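Clitlow adds textured sorting tray to Norar range for nurseries and therapy rooms

Altach, April. Clitlow has added a shallow plastic tray with a textured floor to its Norar range of sorting and handling equipment. The tray is intended for tabletop work in nurseries, infant classrooms and occupational therapy rooms, and will be supplied in red from Monday.

The tray is a one-piece rectangular moulding with rounded corners and a raised rim. The rim stops round or rolling items from leaving the work area and gives small hands an edge to hold. The floor carries a fine surface texture, which increases grip under light objects and reduces glare from overhead lighting. A single colour is used throughout so that the contents stand out against the base.

Norar trays are supplied empty. Clitlow recommends that users make up their own sets from items already in the room, choosing pieces that differ clearly in shape, weight and feel. A typical set pairs a hard block with a length of braided rope and a small plush toy. Items should be spaced out at the start of a session and returned to a lidded box at the end.

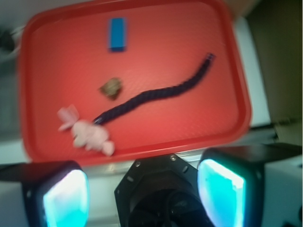

Flexible items were given particular attention during development. Rope and cord tend to slide on a smooth base and pull neighbouring objects out of place when one end is lifted. Three floor textures were compared, and the finest was selected because it held cord in position and could still be wiped clean with a damp cloth.

"A mixed tray is harder to design for than a tray of identical bricks," said Smaranda Surdu, product manager at Clitlow. "Soft toys drag, blocks tip and rope goes where it likes. The floor has to suit all of them."

The design was tested over 17 weeks at the Dumitrescu early years centre, where staff logged 173 sorting sessions. Smaranda Oprea, who leads the centre's handling and play programme, said the rim height had been changed once during the trial. "The first version was too tall for the younger children to reach over comfortably. The lower rim works better at our tables, and the trays still stack."

The first production run is 300 trays. Orders of 85 or more will be delivered on a pallet; smaller orders will be sent by parcel carrier. Trays should be washed by hand in warm water with a mild detergent and dried before stacking. Abrasive pads should not be used on the textured floor.

Sample trays are available to schools and clinics on request from the Clitlow sales office in Altach.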